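Notes on the Reading Room at Clonow

It is a pleasure to report that the reading room has completed its first full year. Up to 400 residents now hold a card, and the lending shelves have grown to 2,000 titles.

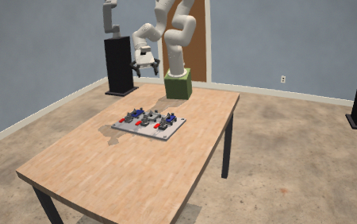
Evening hours

Beginning in February, the room will remain open one hour later - a change first requested by Evangelia Petridis.

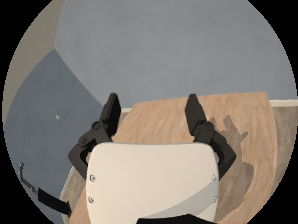
White housing, four small screws.

Large-print books may now be kept for six weeks. Renewals are accepted by telephone, and
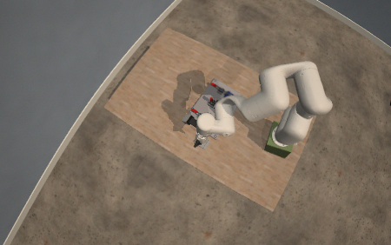
requests for titles held at Okport should be left at the front desk with Ju-won Yeo.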